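Schedule model notes, home-and-home pairs

Print | E-mail this page

Hsin-yi wants the return leg counted as a fixed date. I doubt it. Half of these deals are signed so far out that the coach who agreed to them is gone by the second game. 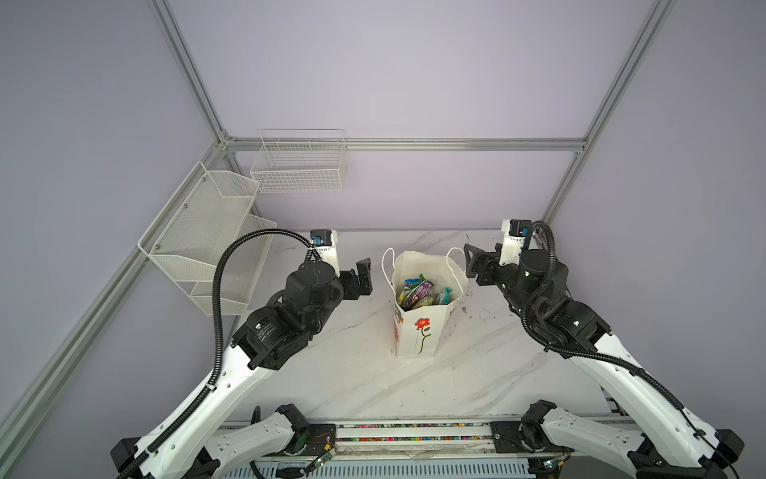 Wulside, 2020-12-10

Reran the attendance fit with the Gaten file, 184 games. The "first meeting" bump Lino keeps quoting is 2 percent, and it goes away once I drop the September openers. So it's an opener bump – same as last time.

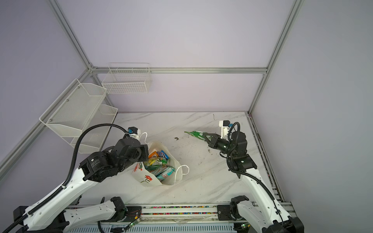
Gualtiero says the gate at the smaller school proves him right. One game, 3139 in the seats against 1757 the year before, and it rained the year before. I wouldn't hang anything on that.

Still to do: ask Éabha where the buyout column came from. Some of those look typed in by hand.

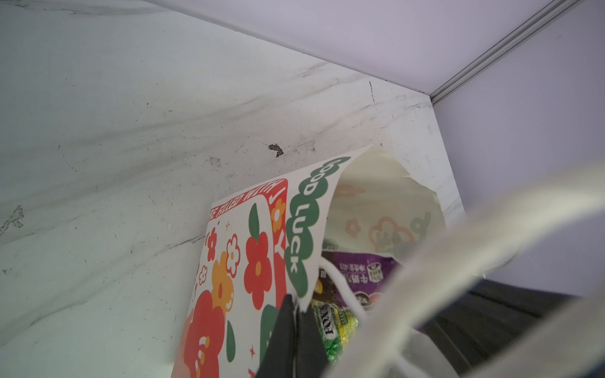
Leaving the return leg as "likely" until she answers.

Contact | Copyright Jornus | Back to top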